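Looking After Outdoor Cushions and Covers

Most outdoor cushions are spoiled in storage. They go away slightly damp in the fall, sit in a closed box for months and come out in April with gray spots along the seams. A little work at each end of the season prevents nearly all of it.

Brush before you wash

Dry dirt comes off more easily than wet dirt. Stand each cushion on its edge and go over it with a stiff hand brush, working from the top down. Pay attention to the piping and the zipper, where pollen and crumbs collect. A vacuum with the upholstery nozzle does the same job on tufted cushions.

Washing removable covers

Check the label first. If it allows machine washing, close the zipper, turn the cover inside out and use a cool, gentle cycle with a small amount of mild detergent. Skip fabric softener. It leaves a film on the fabric and water stops beading on it.

Hang covers on a line in the shade. Do not tumble dry acrylic or polyester covers, even on low. Put them back on the pads while there is still a trace of damp in the fabric and they will stretch over the corners without a fight. Leave them out in the air until they are fully dry.

Cushions with fixed covers

Mix a squirt of dish soap into a bucket of lukewarm water and sponge the whole panel, including the clean parts. Washing only the stain leaves a ring. Rinse with a hose on a soft spray, press the water out with your hands and stand the cushion on its short side with the zipper facing down. Thick foam takes a couple of warm days to dry through. Push your fist into the middle – if it feels cool, it needs longer.

Common marks

Bird droppings: let them dry, scrape with a plastic card, then sponge.
Sunscreen: dust with cornstarch, leave for an hour, brush off, then wash with dish soap.
Tree sap: hold ice on it until it hardens and lift it off with a spoon.
Mildew: brush it off outdoors, sponge with equal parts white vinegar and water, and dry in full sun. 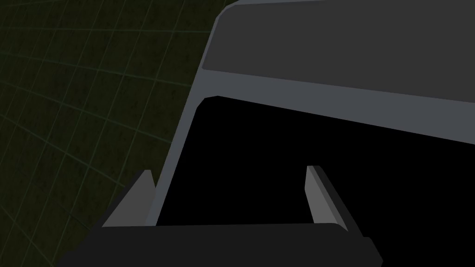 By the Grimau Home & Yard Desk
Filed under: Outdoor Living, Cleaning

Reproofing

Water repellency wears off with washing and sun. Sprinkle some water on a clean, dry cushion. If it soaks in within a minute, the fabric is due for a spray. Apply it outdoors on a still day in two light coats, and let the first one dry before starting the second. A 400 ml can covers 6 seat pads of ordinary size.

Winter storage

Choose a dry place with some air movement. A shelf indoors is better than a deck box, and a deck box is better than the floor of a shed. Use cotton bags or old pillowcases and save the plastic ones for something else. Stack cushions flat, with the heaviest at the bottom, and tie the loose straps together so they don't tangle.

Furniture covers left outside should be a little loose at the bottom. Shake them out after heavy rain, and lift them on a dry day every few weeks to let the chairs air.

Related

Cirley deck box: how we fitted 14 cushions inside
Replacing a zipper on a bench pad
Ellis and Trelteo umbrella covers compared
Cleaning woven chair seats
Getting rust marks off patio stone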